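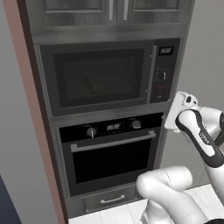 Oral exam season at our house

My younger one has her Spanish oral in April, and I have been living with the past tense since the end of winter. I hear it through the bathroom door. I hear it in the car. Last night I heard it from the top of the stairs, when I had been hoping she was asleep!

I took two oral exams myself, a very long time ago, and what I remember best is the hallway outside. There was a row of hard chairs and a radiator that ticked, and every one of us was moving our lips like people praying. I had learned a whole speech on my hometown and the examiner asked me about my shoes. I said they were brown and I liked them very much, and then I said it again.

So I've tried to be useful without being a pest. We do 5 minutes after supper, just talking, and I ask the dullest questions I can think of – what did you eat, who did you sit with, what's the weather doing. My Spanish is poor enough that she gets to correct me, and she enjoys that far more than she lets on. Her teacher at Hasside sent home a word list with 1,747 entries on it (she numbered them, bless her), and we have agreed to leave that in the folder except on long drives.

My older one did hers at Wilis before we moved, and the examiner there was a lovely woman who smiled the whole way through and gave nothing away. She came out sure she had failed and then did perfectly well, so I've stopped asking "how did it go?" at the school gate. I bring a sandwich and wait to be told.

If you have a kid going through the same thing, I'd love to hear what you do for practice, especially if you don't speak the language at all. A neighbor swears by cooking shows with the subtitles off, and we're going to give that a try this weekend, if I can get the remote back.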